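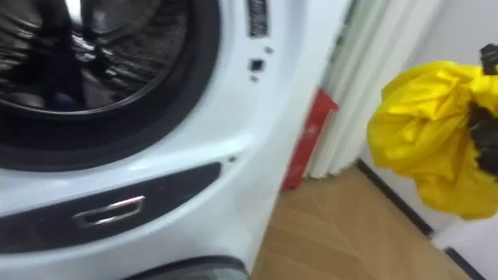

Berenice Espinoza disagreed with us at once when she read the first draft: a premiere, she wrote in the margin, is over by the time the lights go down, and whatever we wanted to learn about audiences we would learn in the foyer beforehand. We think she is half right, and the half she is right about has shaped this section more than any other comment we received.

4.2 Waiting, watching and talking at a small-town premiere

Figure 3. A household washing machine with a front door.

The Clundthorpe screening of Jotudden took place on Sat 3 September, in a single-screen cinema with 474 seats. The distributor, Kormont, had held back 400 tickets for open sale and kept the rest for cast, crew and press. All 400 went. What delighted us was how early people came. When we began our foyer notes, well over an hour before the doors opened, the queue already reached the street, and it was a talkative queue! People swapped stories about the shoot, argued over which lanes had been used for the chase, and pointed out neighbours who had been extras.

We handed out a short paper questionnaire in two parts. The first was filled in before the film and asked what people expected of it; the second was filled in afterwards and asked what they would tell a friend. We got 300 complete pairs back, a far better return than we had dared to plan for, and the written answers are a joy to read. Many run over the edge of the box and carry on up the margin.

The expectations fall into a fairly clear pattern. Most people who lived in the town wrote about places. They wanted to see the harbour, the bakery, the school steps. Visitors wrote about the story or the lead actor, and hardly mentioned the setting at all. After the film the two groups moved towards each other. Local viewers had begun to write about the plot (the ending in particular, which split the house), while visitors asked where the ferry scenes had been filmed and whether one could walk there. We had guessed that the first shift might happen. The second caught us by surprise, and it is the finding we would most like others to test.

The question-and-answer session came between the two. It was led by Damián Carrillo, the film's director, and ran well past its slot. We coded each question from the floor by topic and by whether the person asking had been in the queue when our notes began. Early arrivals asked more questions, and their questions were longer. They also tended to refer to things said outside – "someone in the queue told me", "we were all wondering" – so that the talk in the foyer was carried into the room and put to the director in public. This is where Espinoza's point bites. A good part of what looks like a response to the film was under way before the first shot.

Even so, we would not drop the screening from the account. Évan Barbier and Aigars Ozoliņš, who coded the answers separately, both marked a group of replies that could only have come from watching the film in company: remarks on the laughter at the wrong moment in the courtroom scene, on the silence after it, on a whole row leaning forward together. Nothing of the kind appears in the answers from the July preview, where the same cut was shown to press alone and the seats were mostly empty.

There are limits, of course. One evening in one town is a small base, and people who hand back both halves of a form are likely to be people who enjoyed themselves. Carrillo grew up nearby, too, and some of the warmth in the room was plainly meant for him. We return to this in section 5, where Melquiades Varela's interviews with the cinema staff give a cooler view of the same night.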